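Volver a desayunar en casa

Llevaba desde julio desayunando fuera, casi siempre en la cafetería de Esport, de pie y mirando el móvil. Un café, una tostada, y corriendo al autobús. Hasta que un día me dio por sumar los tiques que tenía en el bolso y salían más de 100 euros. ¡Cien euros en pan con tomate!

Así que me he puesto el despertador 20 minutos antes. La primera semana fue un desastre, no os voy a mentir: me dormí dos veces y una mañana me comí un yogur en el ascensor. Pero la segunda ya le fui cogiendo el gusto. Compro el pan la tarde anterior en Clestmont, lo corto y lo congelo en rebanadas – mi madre diría que es un sacrilegio – y por la mañana va directo a tostar. Aceite, una pizca de sal y listo.

Lo que más me ha costado es no encender la radio. Desayunar en silencio se me hacía rarísimo y ahora casi me molesta que suene algo antes de las ocho.

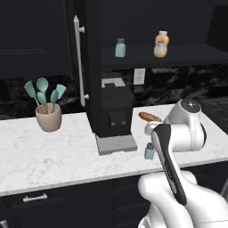
Marisa me escribió el otro día que ella congela el pan entero y luego se arrepiente, porque no hay cuchillo que le entre, y que si las rebanadas no se me quedan pegadas. Pues un poco sí, pero con un golpecito se sueltan. El de centeno aún no lo he probado, a ver esta semana.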